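Dell tower from work, blue hard drive caddy won't come out (or go back in)

Asked by Nuria Soler in Desktops and Parts

I have an old Dell desktop that was going to recycling and I want to reuse the case and keep the hard drive. The drive sits in a blue plastic holder. I took the side panel off and laid the tower flat. I unplugged the two cables from the back of the drive, but the holder moves a little and then stops. I don't want to snap the plastic.

Three things I would like to know:

Do I need to take anything else out first, like the power supply?
Can the drive come out of the blue plastic without tools?
If I put a different 3.5-inch drive in, will it fit the same holder?

I have a drive from another computer with 562 files on it that I need to copy, so the second part matters to me. The computer has no memory in it right now, in case that makes a difference. I would like to get this done before Monday.

3 answers

Answer from Parviz Hosseinzadeh

You should not need to touch the power supply. On the ones I have worked on, the blue parts are the ones meant to be moved by hand. Look for two tabs on the caddy, squeeze them toward each other, and keep squeezing while you pull. If you let go halfway it catches again, and I think that is what is happening to you.

Before you pull, check these:

Power cord out of the wall, and hold the power button for eight seconds.
Both cables off the drive itself. The data cable often has a small metal clip you have to press.
No loose wires lying across the bay. Push them toward the motherboard side and hold them there with your other hand.

Pull straight. If you tilt it, one side binds and it feels locked.

We did a batch of Dell cases at the Lindqvist workshop in November. Yours may be a different model, but the drive holder should be close.

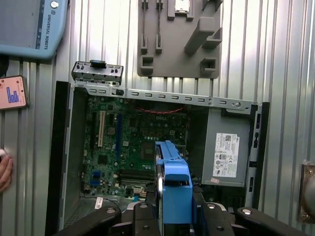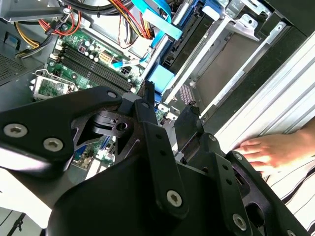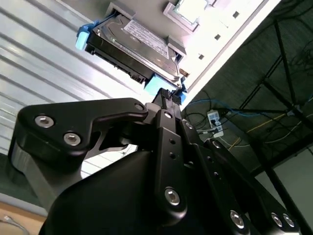
Dell case with the side off and a drive in its blue caddy (first), a 3.5-inch drive in its blue caddy (third), memory slots and open CPU socket (second).

To get the drive out of the caddy, bend one side of the plastic outward a little. Usually there are no screws, only short pins on the plastic that go into the screw holes of the drive. Free one side and then lift the drive off the other pins. It takes more force than you expect – old plastic gets stiff – but go slowly and keep your thumbs near the pins, not at the corners.

For a different drive, yes, any normal 3.5-inch drive has side holes in the standard places. Put it in with the connectors facing the same way as the old one. Take a picture with your phone first so you remember.

The computer will not start without memory, so put at least one stick back before you try to copy files.

Answer from Joni Lahtinen

just pull harder, mine came out fine. if it breaks they are cheap used, I paid 8 dollars for one

Answer from Tapio Harju

Please don't pull harder. I broke a tab that way and the drive rattled until I found another caddy.

Parviz is right about the tabs. I would add that if you only want to copy the files, you don't have to mount the drive at all. A USB to SATA adapter with its own power plug will do it from any laptop. The ones without a power plug are for the small 2.5-inch drives and won't spin up a 3.5-inch one. Copying 562 files should be quick unless they are videos.

Comment from Nuria Soler

Thanks. It was the tabs, I was only pressing one of them. The drive is out of the holder too. I will borrow an adapter and leave the memory for later.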